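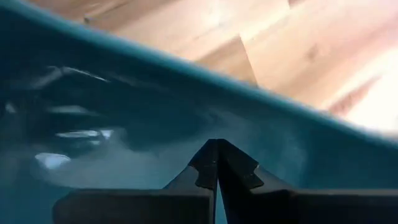 The gripper, up close and in something of a hurry.

I should say at the outset that I am not a robot person. I own a dishwasher and we have an understanding. But my brother-in-law had a spare place for the open afternoon at Zastlow, which is a robotics outfit on the business park at Bisham, and he pointed out that I'd been complaining about having nothing to write on here since the allotment flooded. So on Tuesday I put on a clean jumper and went.

You get a lanyard. I mention it because I was pleased with mine. You also get a form to sign saying you won't put any part of yourself past the yellow tape, and a cup of tea that you then have to finish in the corridor, because tea isn't allowed past the yellow tape either. I drank mine too fast and spent the introductory talk with a burnt tongue, nodding.

The talk was given by Orest Nechyporuk, who runs the demonstrations and has the manner of a man who has been asked about the end of civilisation twice before lunch. He got it again from us within 12 minutes. A gentleman in a fleece wanted to know when these things would be taking over. Orest looked at the arms for a while and said that they'd be happy to get the snacks put away first.

That was the job, you see. I'd pictured welding, or possibly chess. What they are working on is picking up packets and putting them in bins, and having now watched it for the better part of an afternoon I can report that it is far more gripping than it sounds (sorry). A packet is a nasty thing to pick up if you've only got two fingers and no common sense. It slides, it crumples, it's shiny, and it is never the same shape twice. A brick would be no trouble at all, Orest said, but people don't order many bricks with their crisps.

The software that does the deciding is called Cilto. The project the whole thing belongs to is called Jaidee. I asked what the difference was and got an answer that lasted longer than the talk, so I'll leave it at that.

What surprised me was how much of it is waiting. I'd come expecting something quick and faintly sinister, like the films. What you get is a long pause during which a dozen adults lean forward, and then a sudden swoop, and everyone leans back again. It's very like watching a heron. My brother-in-law, who does fish, agreed with this, and said herons were better value because you could bring a sandwich.
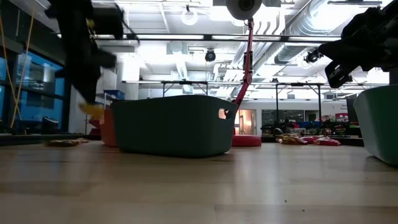
There were two arms going and I'm afraid I took sides almost at once. The left one was mine. It had a bit of dash about it, I thought, while the right one struck me as the sort that reads the terms and conditions. I put this to Orest and he said, quite kindly, that they were the same model running the same program. I said that's what people say about siblings.

He had a figure for how well they do, and because I was brought up properly I wrote it on my hand. On a good run they manage 99 picks out of a hundred. This sounded splendid until the woman beside me, who turned out to manage a warehouse, asked what happens to the other one. Apparently the other one is most of the job. Orest has been at it for six years and said he hardly thinks about the ones that go right. There is a list of the ways a packet can go wrong, and that list is at 41 entries and still growing. I asked to see it and was told it was confidential, though he did let on that one of them was just called "the flop".

I liked that more than anything else I heard all day. All that money and ceiling, and somewhere in a filing system there's an entry called the flop.

Then came questions, of which there were too many. Could it fold a shirt? Not this one. Could it make tea? Everyone asks that. Did it have a name? It did not, and Orest plainly hoped it would stay that way. The gentleman in the fleece asked the taking-over question again with slightly different words, and Orest gave him a leaflet.

I came out feeling oddly warm towards the whole business. I went home and unpacked the shopping, and caught myself hovering over a bag of tortilla chips for a good few seconds, working out my approach. Then I dropped it behind the bread bin — entry number 42, if they'd like it.

They're running another one in October. You have to email for a place, and I'd suggest eating first. The biscuits were gone before I'd found the toilets.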